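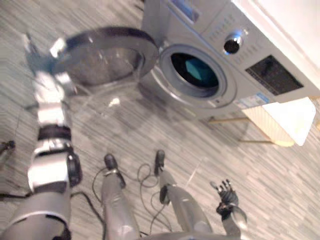

Night Auditor and Reservations Clerk – Parstead Beach Hotel, Hirnton

Category: Jobs > Hotels & Lodging > Front Office
3 min read
Print this page | E-mail this job

Reference: 2606
Posted: June 12, 2020
Contract: Permanent, full time, 40 hours per week
Reports to: Front Office Manager

The Parstead Beach Hotel has 212 rooms in two buildings on the Hirnton seafront. It operates year round, with reduced occupancy from November until spring. The hotel is seeking one Night Auditor and Reservations Clerk to cover the overnight desk and to process reservations received outside office hours.

Duties

Close the business day in the property management system. The audit run starts at 2:00 a.m. and must be complete, with reports distributed, before the breakfast shift signs in.

Post room and tax charges, check rate codes against the reservation record, and correct variances. Any variance that cannot be traced during the shift is logged and passed to Accounts with copies of the folios concerned.

Balance card terminals and the cash float. The float is $700 and is counted at both handovers, with two signatures on the sheet.

Check in late arrivals. Most of these are coach and air package guests booked through Ambaye, whose rooming lists arrive by e-mail in the afternoon and are sometimes revised after 9:00 p.m. The revised list takes precedence. Rooms already allocated should be moved only where the bed type has changed.

Process reservation requests, amendments and cancellations from the overnight queue. Package and all-inclusive bookings carry separate cancellation terms, and the clerk is expected to apply the correct set without referral.

Act as the first point of contact for fire panel alerts, elevator faults and guest complaints between 11:00 p.m. and 7:00 a.m. A duty manager is on call but does not sleep on the premises.

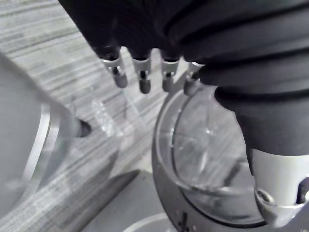
Requirements

Applicants must have one year of front desk experience in a hotel of 100 rooms or more, or two years in a smaller property. Previous night audit work is preferred – training is given to applicants who have strong cash handling or bookkeeping experience.

Working knowledge of a property management system is required. The hotel uses Kalus for reservations, folios and housekeeping status. Experience with another system is acceptable, and new staff complete four day shifts of Kalus training before the first night shift.

Clear written English is required for the handover log. A second language is useful in summer but is not scored.

Hours and pay

Shifts run from 10:45 p.m. to 7:15 a.m., with a 30-minute unpaid meal break, on a rota of five nights on and two off. The rota is issued four weeks ahead. Pay is $1168 every two weeks before deductions, plus a night supplement paid on completed shifts. Overtime is paid at the statutory rate and must be approved in advance.

Uniform, one meal per shift and staff parking are provided. Staff housing is not available for this post.

How to apply

Send a resume and a short cover letter to the Front Office, Parstead Beach Hotel, Hirnton, quoting the reference above. State your notice period and any dates on which you cannot attend an interview. Applications without the reference number may be delayed.

Interviews last 45 minutes and include a short written exercise – reconciling a sample folio against a rate sheet. Calculators are supplied. Two employment references are taken up after an offer is made, and the offer is conditional on a background check.

Print this page | E-mail this job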